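# Why Do Beds Have So Many Layers?

Take the covers off a bed one at a time and you may be surprised how many there are. There is a mattress at the bottom. Over that there is usually a sheet, and over the sheet there may be a mat, a quilt, a blanket or a bedspread. Then come the pillows. Each layer has its own job.

## The bottom layer

The mattress is the thick, soft part that holds you up. It is hard to wash. You can't put a mattress in a washing machine, so people cover it with something that can be washed.

That is the main job of a sheet or a bed cover. While you sleep, your body sweats a little and your skin sheds tiny flakes, too small to see. The cover catches most of this. When it gets dirty, you wash the cover and put it back.

## The stitches

Look closely at a quilted cover and you will find lines of stitches running across it. Some people think the stitches are only there to look nice. They do look nice, but they also hold the layers together.

Many quilted covers are made like a sandwich. There is cloth on the top, cloth on the bottom and something soft in the middle. The soft part is called the filling. Without stitches, the filling would slide around and bunch up in one corner, and you would have a lumpy end and a flat end. The stitches keep it in its place.

You can try this with two paper towels and some cotton balls. Put the cotton between the towels and shake them. Then do it again, but this time staple rows across the towels first, with the cotton trapped between the rows. (Ask a grown-up before you use the stapler.)

## The pictures and the writing

Bed covers can be plain, striped or covered with flowers. They can also have writing on them. One character you may see printed on cloth is 福. It is a Chinese character, said "foo" with the voice going up at the start of a question - a bit like "foo?" It means good fortune or blessing.

People put 福 on many things, such as doors, red paper, bowls and bedding. It is a way of wishing good things for whoever lives in the house. There are many ways to write it. Some are thick and square, and some look as if they were made with a quick brush. It is still the same character, just as a fancy letter A and a plain letter A are both A.

Dragons are printed on cloth too. In Chinese stories a dragon is often a friendly and powerful animal that brings rain and good luck.

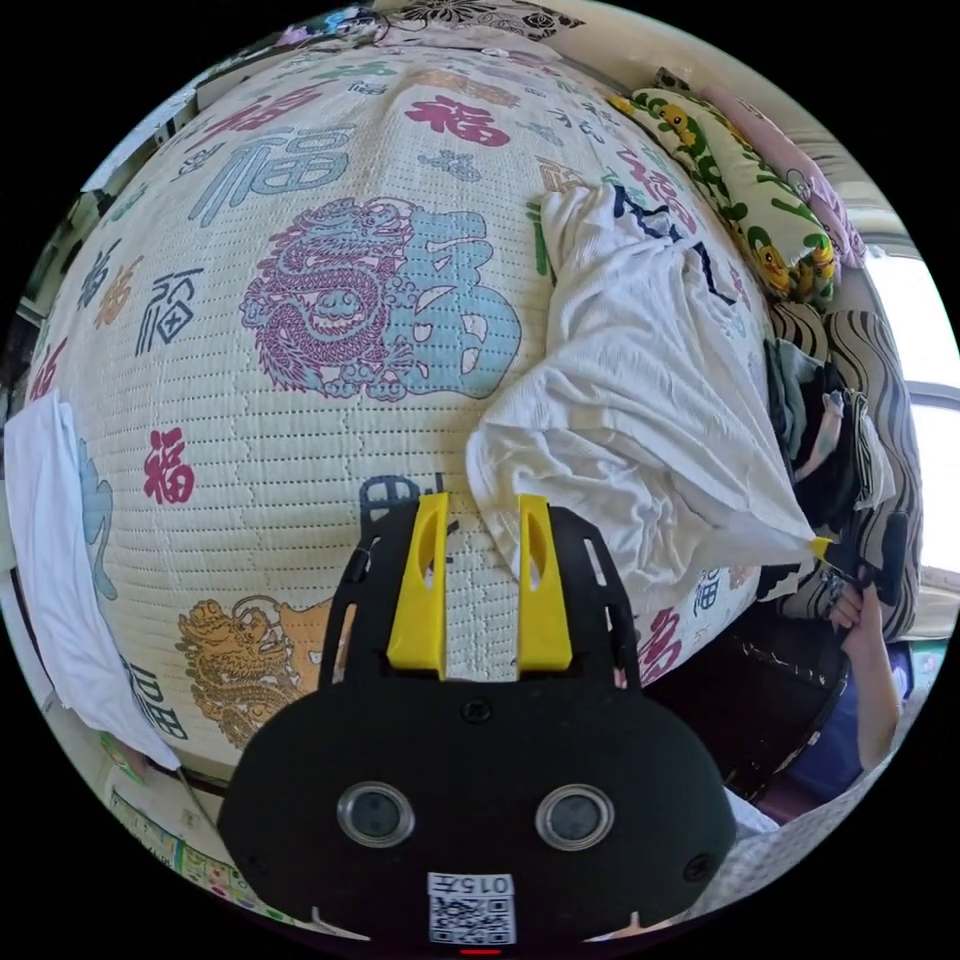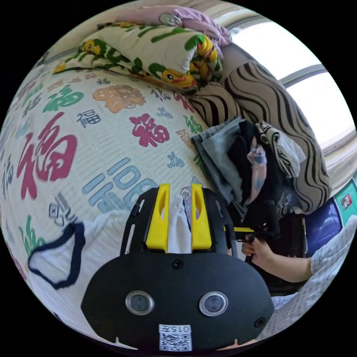 **How often should a bed cover be washed?**

Once a week is a good habit for the cover you sleep on, and a blanket that stays folded at the end of the bed can wait longer.

## What do the numbers on the label mean?

Most bed covers have a small label sewn into the edge. It may have a picture of a tub of water with a number inside. The number tells you how warm the water can be. If it says 30, the water should be no hotter than 30 degrees Celsius, a gentle, lukewarm wash.

If there is a hand in the tub, the cover should be washed by hand. If the tub has a big X over it, don't wash it in water at all.

## Clothes on the bed

A bed is flat and wide, and that makes it a handy place to sort clean clothes. It is easier to fold a shirt on a bed than in the air. Here is one way to do it:

1. Pull the cover smooth first, so there are no bumps under your clothes.
2. Put all the clothes at one side of the bed.
3. Take one thing from the heap and lay it flat in the open space.
4. Fold the sleeves in, then fold the bottom up to the top.
5. Put it on a finished pile, away from the heap.

Socks are best left until last. They are small and get lost under bigger things.

## Rolling a blanket

A blanket can be folded or rolled. A rolled blanket takes up one narrow strip at the top or the foot of the bed, and the rest stays free. To roll one, fold it in half the long way, start at one end and keep it tight as you go. If it comes out like an ice cream cone, unroll it and line up the edges again.

## Words to know

**Bedspread** - a cover that goes on top of everything else on the bed.

**Filling** - the soft material inside a quilt or pillow.

**Quilted** - sewn through in lines or shapes so the layers stay together.

**Trim** - a strip of cloth or color along the edge of something, such as the neck of a shirt.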